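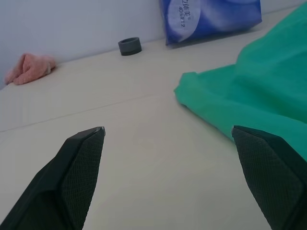
Ticket: Drawstring bags -- cord pulling back into the casing
Opened by: Bronwyn Gilchrist
Assigned to: Lachlan Whitcombe
Product: Sheehan storage bag, green
Status: Closed

Thursday, February 20, 2020

Bronwyn Gilchrist:
We have a problem with the green drawstring bags from the Brundus order. When you pull the top shut, one side of the cord slides back inside the casing and the opening stays gathered on one side and flat on the other. I tried three bags from the same carton and got it on two of them. The order was for 2,190 bags and 2,000 are still in cartons, so I would like an answer before the rest go to Estum.

Lachlan Whitcombe:
Is the cord one continuous loop, or two ends with a knot? Also please check whether the elastic is twisted inside the casing. Lay the bag flat on a table, pull the cord out until you have a good length showing, and look at the gathers.
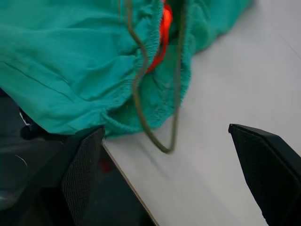
Bronwyn Gilchrist:
Cord is out in a long loop. On the worst bag I felt along the casing with my fingers and the elastic is folded over on itself near the side seam. The cord catches there and then jumps. The good bag has no fold that I can feel.

Lachlan Whitcombe:
OK, that matches what Furkia reported in September. Try this on the worst one:

1. Empty the bag.
2. Stretch the opening as wide as it will go and hold it.
3. Work the fold flat with your thumb, moving away from the seam.
4. Let go slowly, then pull the cord through one full turn.

If the fold comes back, set the bag aside for resewing. Don't cut the cord.

Bronwyn Gilchrist:
Done on both. The first closes evenly now. The second went back to the way it was after a couple of pulls -- I put it in the resew bin.

Lachlan Whitcombe:
Please pull 100 from the cartons and check the casing by hand. If the fold shows up in more than a few, hold the shipment.

Bronwyn Gilchrist:
Checked 70 before lunch and the rest after. Two with the fold, both flattened out and stayed flat. Releasing the cartons to Estum.

Closed by Lachlan Whitcombe. Reopen if Estum sends any back.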